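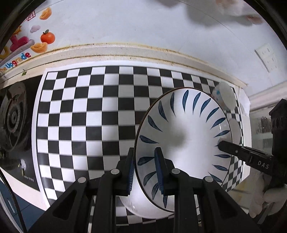
Left gripper on the rim of the large bowl, right gripper at the inner wall, checkerboard behind.

Print this message
E-mail this message

From: Leandro Sarmiento
To: somia-dev
Date: 18/05/2023
Subject: Re: [somia-dev] pose jumps when the bowl is close to the board

Pin-yu Chiang wrote:

> I ran the Brullham kitchen set through the tracker again last night with
> the current main branch. Most of it is fine. The bowl episodes are not.
> When the big bowl with the blue leaf pattern comes up in front of the
> checkerboard, the left gripper pose jumps sideways, stays there for a
> while and then comes back. I count 18 episodes out of 137 that do this.
>
> I tried turning the outlier threshold down and it got worse. I also
> tried Hok-lam's lens file from October and saw no change. Is it the
> calibration or is it the tracker? If it is the calibration I would like
> to know before I process the Landden set, as it takes most of a day.
>
> Also, should the second gripper be masked or not? The README says yes
> and the default config says no.

Hi Pin-yu,

It's the tracker. I checked the calibration first and the reprojection error is normal out to where we cut off the lens border, so you can leave the lens file alone.

The still at the top is from one of your 18. The board takes up most of the middle of the view, and the bowl covers a good part of it. The corner detector does what it should with the part it can see. The trouble is in the next step. When the board is partly hidden we fall back to plain feature matching, and the strongest features left are the dark blue strokes on the inside of the bowl. They are high contrast, they repeat in a ring, and they are held by the gripper, so they move with the camera. The solver gets a large set of points that say "no motion" and a smaller set on the board and the wall that say otherwise. The bowl wins.

That also explains your threshold result. With a tighter threshold the solver throws out the board points near the edge first -- those squares are the most curved and have the largest residuals -- and keeps the bowl.

What I changed, on the branch kong-mask:

1. Anything between the jaws is now masked once the gripper width stops changing. The mask starts at the jaw tips and grows outward along the object edge. It is crude, but it covers most of this bowl.

2. Partial boards are kept. Before, we dropped the board if too few corners were found in one block. Now any run of connected corners counts, and the solver weights it by how many there are.

3. The second gripper is masked by default. The README was right and the config was wrong. In the bimanual episodes its tip can be right on the object, and its body and the gloved hand behind it reach in from the right side of the view, so there is plenty there for the matcher to pick up. Yee-man reported the same thing for the cup episodes and I should have fixed it then.

With all of these on, I get 2 bad episodes out of the 137. I looked at both. In each one the bowl hides nearly all of the board and the wall behind is mostly plain, so there is little left to track. I would drop them from training for now. Ching-wen has an idea about bridging short gaps with the IMU alone, but that is a separate change and I don't want to hold up this one.

To try it, pull the branch, delete the cached features (the old cache will load without any warning and you will get the old result), and run:

 somia-track --config configs/bimanual.yaml --recompute-features

On my machine it adds 37 ms per keyframe. Most of that is growing the mask, which runs on the CPU. Hok-lam, if you have time to look at that function, please do. It walks over the full image when it only needs the area near the jaws.

One thing I have not tested is what happens when the object slips. The mask only updates when the width changes, so if a bowl turns in the jaws without the width moving, the mask will be stale. If you see a jump in the middle of a hold, send me the episode number and I will look at it.

Please wait with the Landden set until this is merged. I'd like one more person to run it on Brullham first.

Leandro

Print this message
E-mail this message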